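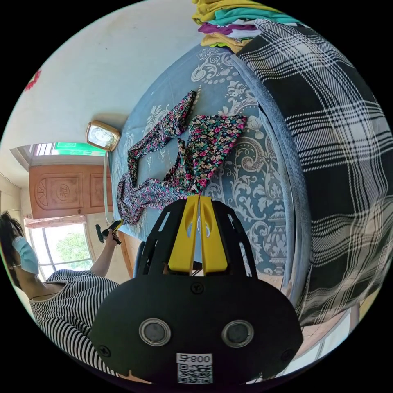

Ditsy print is a class of textile pattern made up of small motifs scattered over a plain ground, with no obvious direction and no strong line between one repeat and the next. The term is used mainly in the clothing and furnishing trades. Most ditsy prints are floral, although leaves, berries, dots and small geometric shapes are also found. The ground may be pale or dark. On a dark ground the motifs are commonly printed in several bright colours, as with the small pink, magenta, teal and white flowers on the garment shown, and the cloth between them is left as a single tone. Prints of this kind are sold for dresses, blouses, nightwear, children's clothes, linings and quilting cloth.

Definition and related terms

There is no fixed size at which a floral print stops being ditsy. Mills and pattern houses set their own limits, and these differ according to the end use. In the system drawn up by the textile designer Annapurna Gounder for the Whitelaw pattern library, a motif may be no more than 20 mm across at its widest point, and no motif may be more than twice the width of the smallest in the same design. Patterns above this limit are filed as small florals.

A calico print, in the North American sense, is closely related and is often treated as the same thing. A sprigged print differs in that each motif is a separate stem or spray, usually placed on a regular grid. A millefleurs pattern covers the ground more densely and normally shows whole plants, and the term is more often applied to tapestry than to printed cloth.

Layout

Ditsy patterns are usually tossed, meaning that the motifs are turned to face many directions. A tossed layout has no top or bottom, so pattern pieces can be cut either way up and less cloth is wasted. A one-way ditsy, in which all stems point the same way, must be cut with every piece lying in the same direction.

The repeat is the area of design which is copied across the cloth. Common arrangements are the full drop, in which each repeat sits level with its neighbour, and the half drop, in which each column is moved down by half the height of the repeat. The half drop is preferred for scattered motifs. It breaks up the horizontal bands that the eye picks out when a full drop is seen from a distance.

Faults in layout are known as tracking. A line of tracking appears when gaps or strong colours fall in a row across several repeats. It is hard to find on a single repeat and is normally checked by viewing the design tiled, at reduced scale, in one colour.

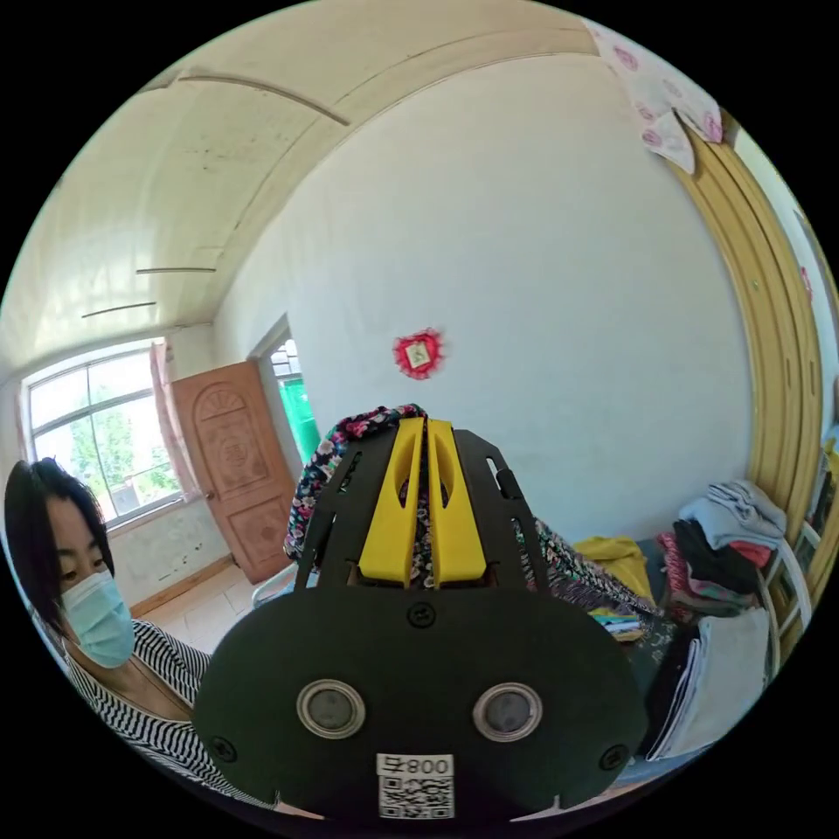 Coverage is the share of the cloth taken up by motifs. Gounder's system divides ditsy prints into open and packed designs, with the boundary at 50 per cent. Open designs show tracking more readily. Packed designs hide it, but tend to read as a single mixed colour once the viewer has stepped back a few paces.

Production

Early small-scale florals were printed by hand from wooden blocks. Fine details such as dots and thin stems were made by driving strips or pins of metal into the block, as narrow ridges of wood wore down quickly. Engraved copper rollers later allowed finer lines and longer runs, with the circumference of the roller setting the height of the repeat.

Rotary screen printing uses one screen for each colour. A ditsy print in five colours therefore needs five screens, all kept in register. Small motifs are less forgiving of poor register than large ones, and a shift that would go unseen on a large rose can separate the centre of a small flower from its petals. Digital printing has no separate screens and places no practical limit on the number of colours.

Dark grounds can be made in three main ways. The ground may be printed around the motifs, the cloth may be dyed and the motifs printed over it in opaque pigment, or the dyed ground may be removed by a discharge paste and replaced with colour. Pigment printing gives a slightly stiffer handle where the motifs are dense. Discharge printing keeps the cloth soft but is limited to dyes that the paste can break down.

Classification and archives

The Whitelaw library holds 704 ditsy designs, indexed by ground colour, coverage and type of repeat. The index was revised by Huia Doolan and reissued on 28 February 2018, when the separate heading for calico was dropped and its contents merged with the packed group. Designs with a known source keep their original mill number alongside the library number.

See also

Block printing
Discharge printing
Half-drop repeat
Sprigged muslin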